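Two grippers, one sink, no winner

I promised in August that I would stop buying end effectors until I had finished comparing the ones I own. I have kept to this by downloading them instead.

Most of the last fortnight has gone on the simulator. The real arm is in the garage in Destulstead with its base bolted to a worktop and its wrist in a carrier bag, waiting for a bearing, and I can't say I miss it. The simulated arm never pinches me. It does pass its forearm through the table now and then, but it does so very quietly.

The contest is between two grippers. In one corner is the Sosov, a parallel jaw affair with long straight fingers and a controller that speaks to you only in error codes. In the other is the Wultlow, which has fingers that curl, a nicer manual, and a habit of closing slightly later than it was asked to. Same arm, same wrist camera, same controller gains, same list of jobs: pick a thing up, put it somewhere else, don't knock over the other things. I ran both overnight from Monday and had my numbers by Tuesday breakfast.

The Sosov managed 3466 clean picks. The Wultlow managed 3730. I was all set to declare for the Wultlow and go to bed early for once, and then I split the results by location. Out on the flat worktop the curly fingers win easily. Anywhere with walls they go to pieces. The knuckles stick out sideways as they close, so they want elbow room, and a sink or a box doesn't give them any. The Sosov goes straight down, shuts, and comes straight back up like somebody retrieving toast.

Then there's the wrist camera, which I had been treating as an accessory and which has turned out to be most of the problem. I use the Ticona model for it, partly because the settings file came ready made and partly because I am lazy. On matt surfaces it's lovely. Give it anything shiny and the pose estimate starts to wander, and the arm sets off with great confidence towards a reflection. I tried 9 different lighting set-ups. Two were better than the default and the rest were simply new ways of being wrong.

The worst offender is any deep, glossy recess. You get hard glare on one side, near black on the other, and a lot of parallel ridges that all look equally plausible to an edge detector.

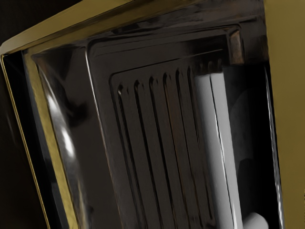
A reader going by mudlark left a comment under the last post saying I was comparing the wrong things altogether. Fix the camera first, was the gist, because a gripper that gets sent to the wrong spot will lose whatever shape its fingers are, and half my failures were probably aiming failures. Mudlark also thinks my controller gains are too stiff and that I'd see less bouncing off walls if I let the wrist give a bit.

I went back through the logs hoping to disprove this and couldn't. So the next run has softer gains and the camera's exposure locked, with both grippers starting again from zero. If the bearing arrives before then I shall have to decide whether to do it all on the real arm, in the garage, in a coat.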